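Sourdough keeps going flat, month three

jarkine_oven
Apr 14, 2023
Same recipe since February and every loaf spreads like a pancake. I use 890 grams of flour for two loaves, starter doubles fine, kitchen's cool. Is it my shaping or am I proofing too long?
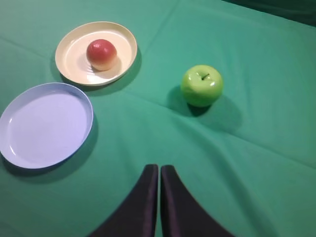 My flour is the Skurnwood bread flour, by the way, the one in the big sack. I let it go overnight on the counter, and by morning the dough has slid out as wide as a dinner plate. I'd be thrilled with something that sat up round like the red and cream fruit on that plate!

emley23
Overnight on the counter is way too long, even in a cool kitchen. Cut it to six hours and put it in the fridge after shaping.

tshabalala
Disagree, I go overnight all the time. It's the shaping. Pull it toward you until the top feels tight, like a ball, then leave it alone. 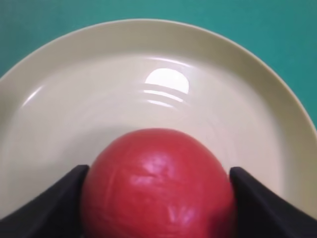 Xiuying Shi thinks you're both skipping the water. How much are you using? With that flour I had to drop almost 2 ounces per loaf before mine held up.

jarkine_oven
Uh, I've been eyeballing the water. Will weigh it tonight.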